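Why Is It So Hard to Pick Up a Flat Thing?

Posted in Everyday Puzzles, the Irenska kids' pages

Last December I dropped a playing card on my kitchen table and couldn't get it back up. I pushed at it with my thumb. I pushed at it with my other thumb. It slid all over the place like it was on skates! In the end I had to drag it to the edge of the table and grab the part that hung over. Then I started wondering why a card, which weighs almost nothing, had given me more trouble than the big box of Sovden oat squares I'd just put away.

So let's talk about picking things up. You do it all day long and I bet you hardly ever think about it.

The secret is in the sides

Hold a book out in front of you with one hand on its left edge and one hand on its right edge, and don't put any fingers underneath. Your hands aren't under the book at all, so what's holding it up?

Two things are working together. First, you're squeezing. Your left hand pushes right and your right hand pushes left, and the book is stuck in the middle. Second, there's friction. Friction is the rubbing, grabby force you get when two surfaces press against each other. It's what keeps your sneakers from sliding when you run. When you squeeze the book harder, you get more friction, and the book can't slip down between your hands.

Now squeeze a little less. A little less than that. Bump! (Do this over a pillow, please. I did it over my foot.)

Tall things and flat things

A box has nice tall sides. There's lots of room for your fingers, or your whole palm, so you can hold it high, low, or in the middle.

A flat thing has sides too, only they're very, very short. The side of a playing card is so thin that your fingertip squashes against the table before it gets a proper hold. And if you push from just one side, the card simply scoots away from you. You need a push coming back the other way, and the two pushes should line up. If one is closer to you and the other is farther away, the thing will turn in a circle instead of staying put.

Thicker flat things, like a board or a hardcover book, are somewhere in between. You can press on the two edges, but you have to stay low and be pretty neat about it.

A box on a wooden tabletop: 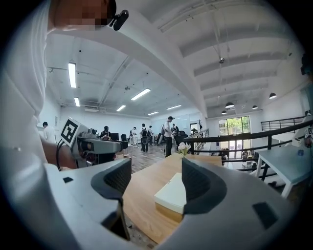

And a pale rectangle lying flat, squeezed at its left and right edges: 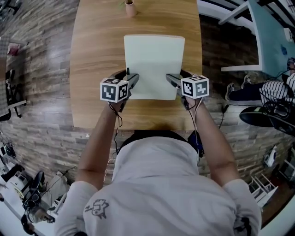
Try it: the two-finger test

You need a table, plus these things from around the house:

an empty box, any kind
a book with a hard cover
a playing card
a coin
a sponge

You may only use two fingers, one from each hand. Put one finger on the left side and one on the right side. No scooping underneath, no sliding things to the edge (I know, I know, that was my trick) and no fingernails.

Try each thing 10 times and keep score on a piece of paper. I got 10 with the box and 10 with the sponge. The coin was awful. Before you start, guess which one will be your worst, and write that down too.

Then change something. What happens if you put a dish towel under the card? A soft towel lets your fingertip sink down a bit, so you can get at the edge. What if your fingers are dusty with flour? Flour makes skin slippery, and I'd expect your score to drop. Wipe the table afterward, or you will hear about it.

Words to know

Friction: the force that makes surfaces resist sliding past each other.

Grip: how well you are holding on to something.

Surface: the outside of a thing, the part you can touch. Tabletops are surfaces, and so is the tip of your nose.

Next time I'm going to look at why wet soap shoots out of your hand. Bring a towel.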